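Service Robotics in Practice
Handout 7: Preparation for the Visit to the Mernis Simulation Laboratory

Course coordinator: Pramila Rathore
Host at the laboratory: Ankit Goel
Session: November, afternoon group

1. Purpose of the visit

The visit forms part of the required work for this course and carries the same weight as a laboratory session. Students will observe a household manipulation task performed in simulation by a two-armed robot, and will afterward prepare a short written report. The demonstration is given by the Mernis staff who run the system from day to day. Students are expected to have read the lecture notes on arm kinematics and on camera placement before they attend.

No student will operate the equipment during the main demonstration. A supervised period at the operator station follows it, for those who have signed the list held by Kamlesh Rana.

2. Arrangements

The group meets at the main entrance at 1:30 p.m. and will be taken to Room 198. Late arrivals should report to the reception desk and wait to be collected. Bags and coats are left in the outer office. Notebooks are permitted at the demonstration; telephones are to be switched off, as the operators work by spoken commands and must be able to hear one another.

The demonstration lasts 70 minutes, including a pause between the two parts. Part 1 is given by Ankit Goel and Part 2 by Fahad Malik.

3. Background to the demonstration

The laboratory keeps a library of simulated rooms under the project name Teltine. At the time of writing the library holds 1,304 room layouts. Each layout is furnished with objects of the kind met in homes, and the same task can be run in many layouts without any change to the robot model. A task is defined by a short written instruction, a starting arrangement of objects and a test for completion. The test is applied by the software and does not depend on the judgment of the operator.

Students sometimes assume that a simulated task is an easy one. The operator sees the room from the robot's own viewpoint, and that view may be steeply tilted. Walls, furniture and floor then slope across the display, and the robot's body hides part of the space directly in front of it. Judging the distance from a gripper to an object under these conditions takes practice, and new operators commonly reach short.

The two arms need not be held in the same posture. In the view reproduced in this handout, the left gripper points toward the left wall, while the right arm stands more upright with its gripper a short distance to the left of a small wooden cart. The chest of drawers between the arms carries a blue vase, a shallow white bowl and a black round object standing on edge. Students should consider which of these could be reached from the present posture, and which would require the base to move first.
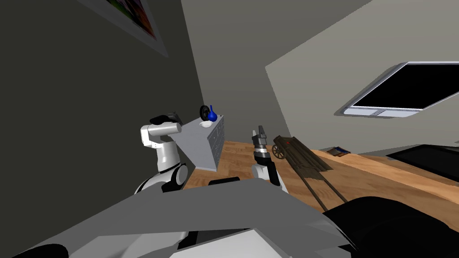 4. Points to observe

During Part 1, attention should be given to the order in which the operator moves the base and the arms. Note whether the base is brought to rest before an arm is extended, and how often the viewpoint is changed.

During Part 2, the same instruction will be carried out by a learned controller. Compare its path with that of the operator. Differences in speed are of less interest than differences in approach direction, in the opening of the gripper and in the handling of objects that stand close together.

Questions may be put to the staff in the pause and at the end. Questions on funding and on partner companies should be sent in writing to the course coordinator.

5. The report

Each student will submit a report of no more than 2 pages. It should state the task observed, describe one difficulty caused by the robot's viewpoint, and propose one change to the arm posture or base position that might reduce it. A labeled sketch is required – it may be drawn by hand. The sketch should show the robot, the target object and any furniture that limits the movement of the arms.

Reports are marked by Tarun Khurana. Work that only repeats the contents of this handout will be returned for revision.

6. Reading

Course notes, Chapter 4: Reach and Workspace of Two-Armed Platforms
Course notes, Chapter 6: Viewpoint and Occlusion
Teltine Operator Guide, sections on base motion and gripper control (copies available from Kamlesh Rana)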